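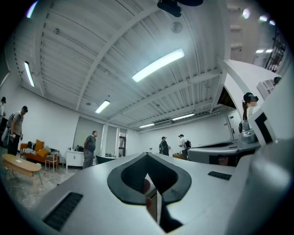 Right, a thread about ceilings, as promised to the three of you who asked after I moaned about my head last night. We're at Workar now, the big place on the Zoltport estate, and I have spent more time looking up in the last fortnight than in the rest of my adult life.

The ceiling is white corrugated metal with white beams across it and long fluorescent lights in between. I love it? I came from a basement with polystyrene tiles the colour of tea, so I walked in and went "oooh" out loud like a child at the panto.

What I hadn't thought about is what a metal roof does to noise. Drop a spoon at one end and everybody hears about it. Two people having a perfectly polite chat by the kettle sounds like a wedding.

First idea was rugs. I bought a massive second-hand one from a house clearance in Cârstea, got it home in the back of a very small car with the boot tied down, and put it under my bench. Helped my feet enormously. Did nothing whatsoever for the spoon.

Second idea was felt panels. I got a quote from Avero for doing the long wall and it came back at £2,158, plus fitting. I closed the email and had a biscuit.

Third idea, and the one we're going with, is curtains. Big heavy old theatre ones, £295 for the lot including the hooks. They smell a bit of dust and chips but they're lined and they weigh a ton. Airing them in my mum's garage at the moment (sorry Mum).

If anyone has washed velvet and lived to tell the tale, please shout. The label just says PROFESSIONAL CLEAN ONLY in capitals and the dry cleaner near me laughed when I told him the length.

Now the lights. They are BRIGHT. Brilliant for close work, I can thread a needle first go, which hasn't happened since I was about nineteen. Less brilliant at the end of a long day when you've still got the drive home.

The switches are all in one bank by the door and not one of them is labelled. I spent a happy ten minutes flicking them on and off to see which was which – I'd like to apologise to everyone who was trying to get on with something at the time.

I've put masking tape labels on now. Someone has already added "disco" under the last one in biro. It does not do a disco. I checked.

Colour matching is the other thing. I mixed what I thought was a lovely warm cream under those tubes, took it outside and it was basically custard. So the rule for me now is: mix indoors, walk to the car park, look at it, swear, walk back.

Somebody asked about heating. No idea yet! We moved in when it was warm and I've been in a T-shirt the whole time. All that height must be murder in winter though. Ask me again in March, I'll be the one in two coats and a hat.

Also yes, cobwebs. You can't get at them without the tall ladder and the tall ladder needs 2 people, one up and one holding the bottom. I've volunteered for holding the bottom. Very happy in that role.

Things I'd ask before taking a place like it, if you're looking: can you hang anything off the beams, who changes the tubes when they go, is there a ladder, and can you hear yourself think when it's full. I asked precisely none of these.

On the beams, the landlord says no hooks, no screws, no clamps. So the curtains are going on freestanding rails, 5 of them, which I now have to find cheap. If you're near Zoltport and your shop's closing down and you've got clothes rails going spare, my messages are open.

Will post the curtains when they're up and they've stopped smelling of chips.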